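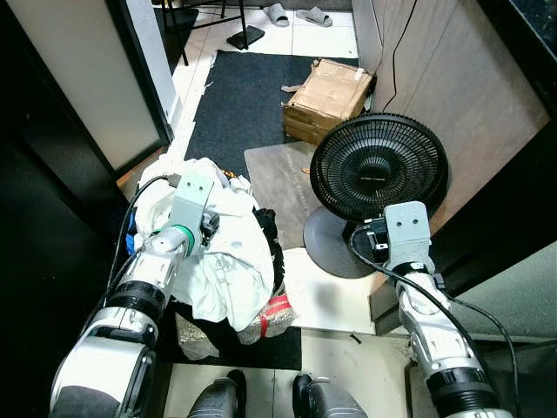
4. What people say when they say "the give-away pile"

I went into the interviews thinking I knew what a give-away pile was. I have one at home, it lives behind the bedroom door, and every so often I take it to the car and then drive around with it for a month. So my first question was a lazy one: "How often do you clear out your pile?" I asked it of all 28 households in Telitz, and I wish I'd asked something better, as a good number of people answered by telling me they didn't have a pile at all. Then they showed me a bag.

For these folks a bag is a decision and a pile is a mood (one woman put it almost exactly that way, and I've been borrowing it ever since). Once cloth goes into a bag, it's leaving. Cloth on top of a bag is a murkier thing, and I ended up giving it its own code, "on-top," in the scheme I describe in Section 3. The white cloth bunched up over a dark bag in Figure 4 is the kind of arrangement I mean: spilling forward, hanging down toward the floor, with a smaller blue something peeking out beside it. In my notes an on-top item could be a bedsheet headed for the rag box, a shirt somebody was still arguing with themselves about, or tomorrow's wash. You can't tell by looking, and I stopped trying!

Ilham Samir coded a portion of the transcripts separately from me, and on-top was where we disagreed most. I kept wanting to lump it in with "leaving." Ilham wanted it under "staying," on the grounds that people pull things back out of it all the time. We went through the disputed passages together, line by line, over two very long afternoons, and I came around to keeping it as a category of its own. That choice matters for Table 2, where on-top is reported separately, and anyone comparing my numbers with the earlier Kettler survey should keep in mind that Kettler had only the two categories.

The other surprise was how much the drop-off site shaped the pile. Households near the Cerkirar collection point, which takes loose textiles, tended to talk about small trips and half-full bags. Households who used Zorell, where everything has to be bagged and tied, held on to things longer, and 8 of them told me they were waiting for a bag to be full enough to be "worth tying." I love that phrase. It also worries me a little, as a person who'd like to see old sheets get reused before the damp gets to them, but I don't have moisture data and I won't pretend I do.

I should say something about November. I did most of my home visits then, when people were swapping summer clothes for winter ones, and the piles were probably at their biggest. A few people apologized for the state of the hallway before I had my coat off. Spring visits might well give a tidier picture, or just a different mess (wool instead of linen, I'd guess). I went back to 4 of the households later on, too few to say anything about seasons, though I do use their second interviews in Section 5, where I get into who in the house is allowed to throw things out.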